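CHEM 301 Quantitative Methods
Week 2 handout: Volume, dilution and error
Instructor: Lorena Aravena

Reading: Droltura, chapter 2. Skip the section on gas burets.

1. Units

1 liter = 1,000 milliliters. Write volumes in milliliters in your notebook and convert at the end. Most lost points on last year's first problem set came from mixing the two.

2. Dilution

The amount of solute stays the same when you add water, so

C1 x V1 = C2 x V2

Worked problem. You need 500 mL of 0.10 M sodium chloride and have a 1.0 M stock.
V1 = (0.10 x 500) / 1.0 = 50 mL
Measure 50 mL of stock into a 500 mL volumetric flask, add water to below the line, mix, then fill to the line. Do not add 450 mL of water from a cylinder. Volumes do not always add exactly.

3. Two kinds of error

Random error scatters readings on both sides of the true value. Repeating the measurement helps. Systematic error pushes every reading the same way, and repeating does nothing for it. A flask with a misplaced line is systematic.

4. Reading the meniscus

Read the bottom of the curve with your eye level with it. From above, the level looks too high against the scale. 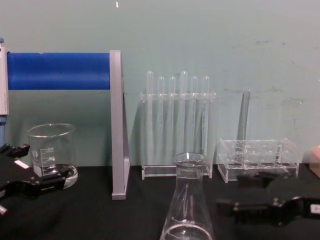

Parallax is worst when the background is busy or dark. Clear glass standing on a black benchtop, with a plain pale wall behind it, is easier to read against the wall than against the bench. If you have to look down toward the bench, hold a white card behind the glass.

Problems 1 to 6 are due at the start of lab. Show units on every line.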